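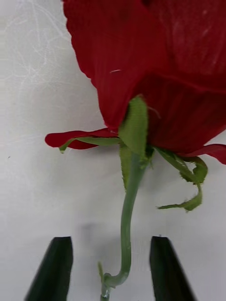

Ok, thread on whether machines can do chores yet, from someone who does flowers for a living and would love to hand off the boring half.

1/ Folding towels, loading cups, wiping a counter – I've seen decent demos of all of it. But ask me about one red rose. The stem is skinny and bends into a little hook at the bottom, the head is huge, and the petals bruise if you look at them wrong.

2/ Two fingers, open, one on each side of a stem. Looks easy! I do it 40 times before lunch at the Plusamstead shop and never think about it. Then you try writing down how hard to squeeze and you've got nothing.

3/ My cousin's crew at Pultuvine swears sorting and bucket hauling will go first. I buy that. Buckets don't have sepals curling off in every direction.

4/ What I'd pay for tomorrow: something that strips leaves and recuts ends. We had 52 bunches in for February and my thumbs were toast by 3. Recutting is the same motion over and over, so come on, somebody.

5/ What I wouldn't hand over yet: anything where the drooping outer petals matter. Do you pull them or leave them? Depends on the rose, the vase, and the customer (some people LOVE a floppy petal).

6/ So my score for now: hauling yes, sweeping yes, stems maybe, arranging no. Jacobs Floral across the street says I'm being stingy and stems are a yes. We've got 2 coffees riding on it.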